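Who Still Goes to the Single-Screen Cinema?
A study of audiences at the Nautiyal, Fastorthorpe
Final project report, Media and Audiences module, May 2020

1. Background

The Nautiyal is the last cinema in Fastorthorpe with one screen. It shows older films on weekday evenings, a children's film on Saturday mornings and a new release when it can get one a few weeks after the multiplex at Jumcombe has finished with it. Tickets are cheaper than at Jumcombe, but the seats are older and parking is a problem.

My project set out to find who goes there and what makes them choose it over watching the same film at home. Most of the films in the period I looked at were also available on a streaming service or on disc, so people were paying to see something they could have watched on the couch. I wanted to know what they thought they were paying for.

I had first planned to compare the Nautiyal with the multiplex. My tutor thought this was too much for one term and I agreed after trying to write the questionnaire. The multiplex is mentioned in some answers but I did not survey people there.

2. What other writers say

There is a lot of writing about cinema audiences and less about people who go to see films they have already seen. I read mainly about two subjects. The first was repeat viewing at home, where the usual finding is that people rewatch for comfort and do not mind knowing the ending. The second was the sing-along or dress-up screening, where the crowd is part of the show. Neither of these quite fits an ordinary screening of an old musical on a wet weekday, where the audience mostly sits still and goes home afterward.

I also read some local newspaper pieces about the building. They deal mostly with the roof.

3. Method

I used a paper questionnaire with 11 questions, handed out in the lobby before the film and collected in a box by the door. It was handed out in February at evening screenings and at the Saturday children's show. Adults filled it in for themselves. I did not survey anyone under 18.

In all, 152 forms came back that could be used. A few others were left out because only the first page had been answered. The Nautiyal also let me see its ticket totals for the month, which came to 1,549 admissions. Some people came more than once, so this is not a count of separate people.

After the survey I held three longer interviews. Two were in person and the last was by phone. I used the same set of prompts each time but let people wander off the subject, and the wandering was often more useful than the answers.

Film titles were grouped into musicals, family films, thrillers, comedies and "other." Brelamska, the film society that runs a monthly subtitled screening in the building, asked to be treated separately, and its members' forms are not in the main results. There were too few of them to say much.

4. Results

4.1 Who came

The evening audience was older than I expected and the Saturday audience was almost all parents or grandparents with children. Very few people went to both. Several people at the evening shows wrote that they did not know there was a Saturday show, even though it is on the same printed program.

Most people lived within walking distance. Those who drove were more likely to complain, usually about parking and sometimes about the heating.

4.2 Had they seen the film before?

For musicals the answer was nearly always yes. For thrillers it was mixed. One man had seen the thriller on his form twice before and wrote that he still could not follow the second half.

On Saturdays the adult had usually seen the film and the child had not. Many parents gave this as the main reason for coming. They wanted to be sitting next to the child when a certain song or scene came on. One mother wrote that at home her son gets up and walks around - here he stays in the seat.

4.3 Reasons for choosing the cinema

The question on reasons allowed more than one answer. "Big screen" and "getting out of the house" were both ticked often. "Price" was ticked less than I expected given how cheap the tickets are. In the space for other comments, people wrote about the sound, the ice cream, the curtain opening before the film, and not being able to pause. Not being able to pause was listed as a good thing by everyone who mentioned it.

4.4 The interviews

The interviews backed up the forms in most ways. The main difference was habit. On the forms almost no one gave habit as a reason, but all three people I interviewed talked about going because they had always gone. One of them chooses the night first and finds out what the film is when she gets there.

5. Problems with the study

The forms were given out before the film, so they say nothing about whether people enjoyed it. People arriving late were missed completely. I suspect that regulars were more willing to fill in a form than first-time visitors, and this would make the audience look more loyal than it is.

I had planned a second round of forms in the spring. The cinema has been closed since March and this could not be done, so everything here rests on one winter month. The phone interview was a result of the same change.

My question about income was badly worded and I have not used the answers.

6. Further work

A second survey after reopening would show whether the habit group comes back. It would also be worth asking the Saturday children what they remember of the film a week later, with a proper consent form. 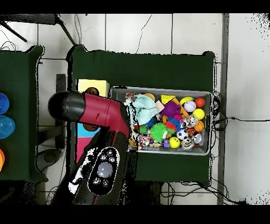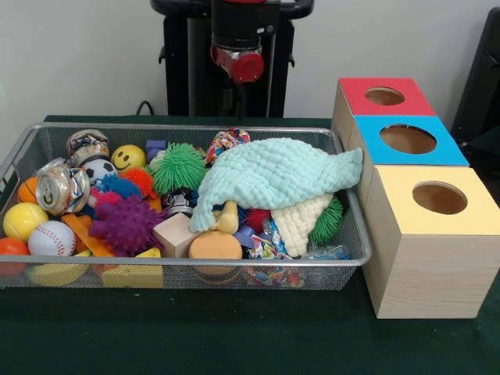 Sneha Vashisht
Second-year student, Media and Audiences

The questionnaire, the grouped list of film titles and the interview prompts are in the appendix. Interview notes have been kept by the author and are not included, as agreed with the people who took part. Thank you to the box office staff at the Nautiyal for looking after the collection box.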